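Blocking a jumper without shrinking it

Blocking is the step most knitters skip, and it accounts for most of the difference between a garment that fits and one that nearly does. I have been keeping notes on it since September, mainly on a cabled jumper in a grey wool sold as Villik, and the method has settled enough to write down.

Measure the swatch before and after washing. Mine grew by 2 stitches' width across the chest once wet, and rather more in length. Ribbing behaves differently from stocking stitch, and cables differently again, so a plain swatch tells you very little about a cabled front. Knit a swatch with at least one full cable repeat in it.

Fill a basin with water at 30 degrees and add a small amount of wool wash. Soak for 12 minutes. Don't rub. Lift the whole garment out with both hands underneath, press it against the side of the basin, then roll it in a towel and kneel on it. Eluned Rees uses the spin cycle with no water, which works on her machine. Mine starts at a higher speed and I don't trust it.

Lay the jumper flat on a mat and pull it to the measurements in the pattern. Pin the body first, then the sleeves, then the neck. Leave the ribbing unpinned if you want it to draw in. Blocking wires save time on straight edges but are useless round an armhole.

Drying takes two days in my back bedroom with the window open. Turn the garment over once, on the second morning. 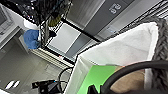 Storage matters as much as the wash. Heavy cables stretch on a hanger, so fold along the side seams and keep the pile low. Paper lets air through and plastic doesn't, though neither keeps moths out. A week in the freezer deals with eggs, provided the wool goes in fully dry and sealed.

Meirion Powell asked whether steam would do the same job. On wool it gets close, if the iron never touches the fabric. On acrylic it flattens the stitches for good. I haven't tried it on the Villik and will probably use a sleeve from the next one.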